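Getting the yellow blocks off the pile

July 21, 2025

I have been rewriting the grasp selection code for the block sorting cell at Aguiar, and it is far enough along that I can write down what changed. The old version came from Plultora, an earlier project, and it assumed parts lying flat on their own. Ours are often stacked or leaning, so it picked badly and then retried the same bad grasp.

What was wrong

The old code segmented the wrist image by color, fit a rectangle to each blob, and put the fingers across the short side of the largest one. Two things broke it. Yellow drifts a long way toward orange depending on which face you are looking at and what is next to it, so one block would come back as two blobs. And a block partly covered by another one gave a rectangle that was too short, with a center that was in the wrong place.

For a while I patched this with hue thresholds. By January I had 26 of them in a config file and could not say what half of them did.

What I do now

The new pipeline is called Pilorden. It uses depth first and color last. It fits planes to the depth points, groups planes that meet at a clean edge, and compares each group against the known block sizes. Color is only used to name the block once the shape has been settled. Every candidate gets a score for how much of its outline is hidden, and anything with another block on top of it is pushed to the bottom of the list.

The planner then checks finger clearance on both sides. This used to be done with a simple box around each finger. I replaced it with a mesh that includes the linkage and the screw heads, which stick out far enough to touch a neighboring block on a tight approach.

With yellow lying over red and green, the scoring puts yellow first and closes across its long edges.
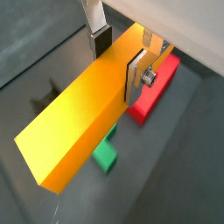 Closing the gripper

The close command used to be a fixed width per block type. Now it ramps the motor current and stops when the finger position has not changed for 4 control cycles. If the final width does not match the block the planner thought it was getting, the arm opens, backs off and takes a new depth image. The mismatch is logged with the candidate list, and most of my debugging starts from that log.

Testing

I replay 500 recorded scenes on every commit. The full set has 3000, and that runs overnight on the machine at Skemovcombe. The replay only covers perception and planning, so a change to the close logic still needs time on the real arm.

Two things are still open. Shiny fingertips leave holes in the depth image when they are near the block, and I fill those with the last good reading, which is fine until something moves. The other is that two blocks of the same color touching end to end can still be read as one long block. The size check rejects it, but it does not yet try to split it. I am working on the split next.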